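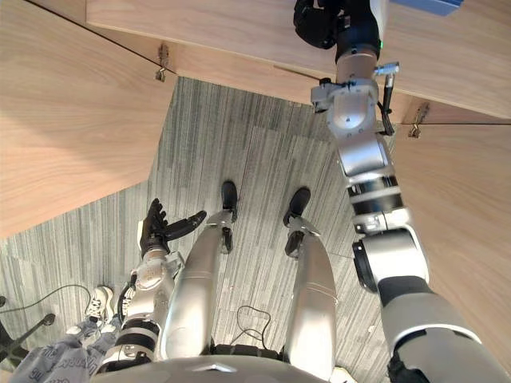

Page last changed: Tuesday, 14:20

Keeping the hospital laboratory talking to the ward

A blood count takes an analyser less than a minute. Getting the result to the doctor who asked for it can take the rest of the morning, and for years the laboratory at Treravberg had no clear record of where the time went.

The hospital runs its own laboratory and receives samples from 17 health centres in the district. Each centre used to send a paper form with the tube. A clerk typed the form into the laboratory system, the analyser read a barcode printed at the bench, and the result was checked, printed and faxed or posted back. When Lempi Oksanen took over as head of the laboratory, she asked for a month of timings. The staff logged 3,486 requests by hand in October.

"The analysers were fine," Oksanen says. "We had spent the budget on the part that was already quick."

Most of the delay fell before the sample reached a machine. Forms arrived with a missing date of birth or a ward name that no longer existed, and the tube went into a rack to wait for a phone call. A smaller share came at the end, when results were held for sign-off with no rule about which to read first.

The replacement is a piece of middleware called Skalar, written by Clokance, a small software firm. It sits between the analysers and the patient record and does little that a user would notice. Requests are entered once, at the health centre, and the tube is labelled there. The middleware checks that the required fields are filled before the label will print. When the tube is scanned in the laboratory, the request is matched and the tests are sent to the correct analyser.

Malou Hafþórsson, who led the work for Clokance, describes the message formats as the slow part. The laboratory owns 6 analysers from different makers. All of them claim to follow the same standard for sending results, and each treats the optional fields in its own way. One sends the unit of measurement in the comment field. Another repeats the whole message if it gets no reply within a few seconds, which produced duplicate results during testing until the receiving side was changed to compare sample number, test code and time.

"You write a driver for each one and then you keep it," Hafþórsson says. "A firmware update can move a field without any mention in the release notes."

Units needed a separate table. Two of the health centres had been reading haemoglobin in grams per decilitre, the others in grams per litre. Oona Peltonen, the biochemist responsible for the table, went through every test code and fixed one unit for each, with the old value kept in the archive as it was first reported. The work took her most of a winter. Reference ranges are now stored by age and sex and carry a version number, so that a result can be read later against the range in force on the day.

Sign-off has changed as well. Results inside set limits, with no large shift from the patient's previous value, are released without a person reading them. Everything else goes to a queue sorted by urgency. Peltonen set the limits narrowly at first and has widened them 3 times – each change was run against old results before it went live.

Not everyone in the district was keen. Leena Kiiskinen manages the health centre at Keskinen, where the network link is poor in bad weather. She wanted to know what would happen to a patient sitting in the chair with a sleeve rolled up while the screen said "connecting". The answer was a local store that holds requests and prints labels from a reserved block of numbers, then sends them on when the link returns. Paper forms are still kept in a drawer at Keskinen.

The open question is who looks after the system. Johanna Ortner, who buys equipment for the hospital, points out that the support contract covers the middleware but leaves out the drivers for any analyser bought later. The coagulation analyser is due to be replaced next, and the tender now asks bidders to supply sample messages, including error messages, before a contract is signed. Two bidders have asked for the deadline to be moved.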